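Subject: Re: [rodura-dev] grasp state flips back to OPEN after close, wrist cam only
From: Ariel Umali
To: rodura-dev list

Quick answer before I have to run, will fill in the rest tonight.

On the earlier message:

> We moved to the new perception node in April and since then the
> planner keeps re-trying grasps it already has. Close command goes
> out, fingers stop, grasp state says HELD for a moment and then goes
> back to OPEN. Planner sees OPEN, backs off, starts over. Only
> happens with the wrist view. With the overhead camera it's fine.
> Same objects, same speeds, same config otherwise. Is the debounce
> broken or are we feeding it something wrong? Log attached, the bad
> stretch starts at line 3,092.
>
> Also, does the letterbox padding matter? We pad to square before
> the mask step, the old node did it after.

Yes the padding matters. I think it's most of your problem. Went through the log from the line you gave and the debounce is doing what it was told. It wants 5 frames in a row that agree, gets them, says HELD, then the mask for the object drops out and you get 5 that say no object. So it flips. Garbage in.

Why the mask drops: the Drakden segmenter throws away any region that touches the border of the valid area. Fine for overhead, where anything on the border is junk. Terrible for wrist, because the fingers always come in from the bottom, and once they're closed the segmenter likes to merge the held thing with the fingers. One big region, touches the bottom, gone. And if you pad first, the valid area is whatever the crop code thinks it is, which in your config is still the full square, so the black bars count as picture. Dark fingers next to a black bar, guess what happens to the edge.

I get the same thing on our bench with soft stuff on a white cloth. Plush green thing, cucumber or pickle or whatever it's meant to be, between the fingers, red bowl and a blue plush in view. Bowl and plush mask fine unless they run out of the view, then they go too, same rule. 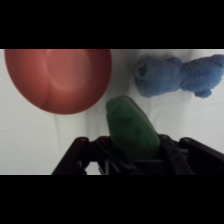
So, what to change. In order, and please do one at a time or we'll never know which one did it.

First, move the pad step after the mask step. It's a swap in the pipeline file, no rebuild. If you really can't (someone downstream wants square input, I know) then set valid_rows by hand to the strip that has real pixels in it. Don't let it guess. The guess looks for all-black rows, and a dark gripper in bad light will fool it.

Second, turn off drop_border_regions for the wrist stream only. Its a per-stream flag now, used to be global, the docs still say global, sorry. My fault, will fix.

Third, give it the static finger mask. Rodura can subtract the gripper before segmenting if it has a template for it. You need one for open and one for closed, and it blends by joint position in between. The Wutport script makes both, takes a couple minutes, run it over bare cloth. If your finger linkage isn't the stock one the blend will be off in the middle of the stroke. Mine is. Doesn't matter much because you only ask for HELD near the end anyway.

Do NOT just raise the debounce count. I know it's tempting. Somebody on the Zakharchenko branch set it to 48 and yes the flipping went away, so did any chance of noticing a dropped object before the arm was over the bowl and letting go of nothing.

Separate thing: grasp state shouldn't come from vision alone. You have finger position. If commanded closed and the fingers stopped short of closed, something is in there, whatever the mask says. There's a fuse_position option, off by default. With soft objects the stop point wanders so keep the tolerance loose. I'd have it on by default in the next release if there's no objections?

One more. Your planner treats OPEN and UNKNOWN the same. It shouldnt. UNKNOWN should mean wait, or look again from a bit higher up. Right now 2 missed masks and it's backing off like it dropped the thing. There's a hook for it in the retry policy, on_unknown, takes a callback.

Can you send me the pipeline file as well? The log doesn't print stage order and I'm guessing from timestamps. And a short clip with the raw stream plus masks if you've got it, before padding please.

Will try to push the docs fix around 9 pm.

Ariel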